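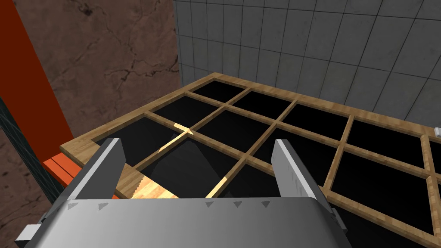

**Enby folding trellis panel, cedar, 18 in. wide – review after one season**

Reviewed August 31, 2025. Bought at retail from the garden center in Sollville. Price paid: $38 per panel. I bought 3.

The Enby panel is a diamond-pattern expanding trellis sold for climbing beans, clematis and light vines. It ships collapsed, with the slats lying almost parallel, and opens on riveted joints to the width you want. The label gives 18 inches as the recommended working width. It will open further, but the diamonds flatten and the panel loses height and stiffness quickly.

**Materials**

The slats are western red cedar, planed on the faces and left rough on the edges. Two slats in the first panel had knots next to a rivet hole, and one of those split when I opened it. The retailer exchanged the panel without argument. The replacement was clean.

Rivets are aluminum with a washer on the back side only. The front heads sit slightly proud of the wood. On the second panel a few joints were tight enough that I worked them back and forth by hand before the whole thing would move evenly. Opening it from one corner racks the pattern. Lay it flat and pull both ends.

**Mounting**

No hardware is included. The instructions are a single sheet and call for screws through the slats, with no mention of spacers. A trellis fastened tight to siding gives a vine nothing to wrap around and holds water against the wall. I used 1-inch nylon standoffs with stainless pan-head screws, four per panel, into blocking. 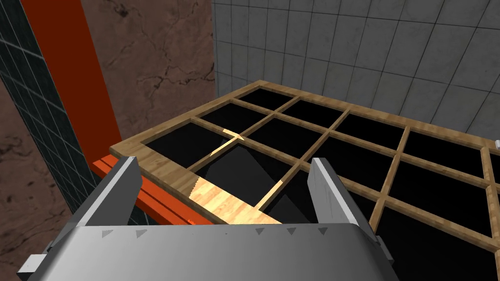 Predrill everything. Cedar this thin splits at the ends even with a fine screw, and the label's advice to "drive slowly" is not enough. I also put a screw close to each corner joint to stop the panel from closing back up under load. Without those, the lower half of panel two crept narrower by a finger's width in the first month.

**Load**

Pole beans were no trouble at full growth. Panel three carried a young Chow honeysuckle, a variety sold locally and heavier than it looks, and by midsummer the top row bowed outward between fasteners. Two more screws at mid-height fixed it. I would not put wisteria or a mature climbing rose on this product at any width.

**Compared with the Covham fixed panel**

Mhairi MacAulay lent me a Covham panel that has been on her north fence since last October. It is a square-grid design, stapled and glued, with heavier stock. It does not fold, so it is awkward to get home in a small car, and it costs more. It is also noticeably stiffer and has stayed flat. Her one complaint is staple rust, which has left streaks on the slats. The Enby rivets have not stained at all – so far the best thing about it.

**Finish**

Sold bare. I oiled two panels and left one alone. The bare one has grayed, the oiled ones have darkened, and I can't find a difference in checking or cup.

**Verdict**

Acceptable for annual vines if you supply your own standoffs and inspect the slats before you leave the store. For anything permanent, buy the Covham.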